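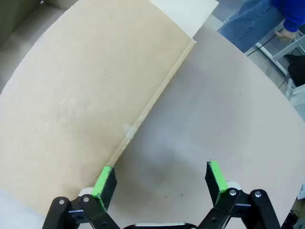 How do you flatten and store big sheets of cardboard without ruining them?

Lay them flat on a clean surface, press the folds down from the middle outward, and keep them lying down under something broad and heavy. Standing them against a wall is what makes them bow.

The Cardboard Pages – Part 2

Hello again, and welcome back to my living room! I got so many notes after the first set of these pages that I decided to write up the rest of what I know about working with big cardboard at home. I don't have a workshop. I have a round table, a sofa, and a very patient household, and between them we have turned out a dollhouse, a puppet stage, a set of drawer dividers and one truly enormous castle (which lived in the hallway from January until somebody sat on it).

There is only the one picture this time, up at the top. It has the big tan panel lying on the round table, with that raised edge running down the side and the little whitish worn patch on it. If you work with reused cardboard you will know that kind of patch very well. The layers rub, the top paper goes fuzzy, and suddenly your nice crisp edge looks a bit tired. I used to trim those edges off straight away. Now I leave them until I know which side of the piece is going to show, and half the time the worn side ends up inside a fold where it bothers no one.

About the table

People ask about the round table more than anything else. Yes, a rectangular one would make more sense! Straight cardboard on a curved top means you can't line anything up with the table edge, so you learn to trust your ruler instead. What I love is that you can walk all the way around and get at a cut from any side. The pale top also shows up every crumb of cardboard dust, and that makes me wipe it down between jobs – I am not a naturally tidy person, so I need the encouragement.

About the panels

Most of mine come out of furniture deliveries. The best sheets I ever had were from a Mimar bookcase, flat as a pancake and hardly a dent in them. The Punis ones are thinner and bend more easily, so I save those for curved things like tower walls. A few scuffs and speckles don't worry me at all. Paint covers them, and if I'm leaving the cardboard bare I think they look rather nice.

What I do check for is soft spots. Run your palm over the whole sheet with your eyes closed (I know, I know) and you will feel any place where the inside has been crushed. Mark it lightly in pencil and plan your pieces around it.

About frayed edges

A thin line of white glue, smoothed along with a fingertip, then a strip of baking paper and a heavy book on top. Leave it overnight. My old neighbor Holger Engström taught me that one, and he used to build theater models for a living, so I do as I'm told. He also puts a strip of paper tape over any edge that will be handled a lot. I skip the tape on things for grown-ups and never skip it on things for kids.

About the off-white board

I always keep some white board near the brown stuff. It is good for windows, doors, labels and anything that needs a clean drawn line. My usual is the 400 gram kind from Beneš, which cuts nicely with ordinary scissors and still stands up by itself. Heavier than that and my hands start to complain.

About cutting

Change your blade sooner than you think. A dull one drags and tears the top paper, and then you're back to the glue and the heavy book. I make one light pass to mark the line, a second to get through the top layer, and then as many as it takes. Put a spare piece underneath, please! I have a small scar in a previous tabletop to remind me.

Where it all goes

Finished panels slide under the sofa, biggest at the bottom. Offcuts go in a bag for the kids next door, who made a whole town out of them last summer and named it Kondirham. It had a train station, a bakery and 1000 paper citizens if you believe the mayor, who is six. I was given a tour and a hand-drawn passport, and I still have the passport on the fridge.

Next up I'm hoping to do a wall shelf for my seed packets. I've got the measurements on the back of an envelope and I'm still arguing with myself over whether the dividers should come out or be glued in. If you have built something like it, leave me a note in the guestbook and tell me how it held up!

Page last updated August 16, 2022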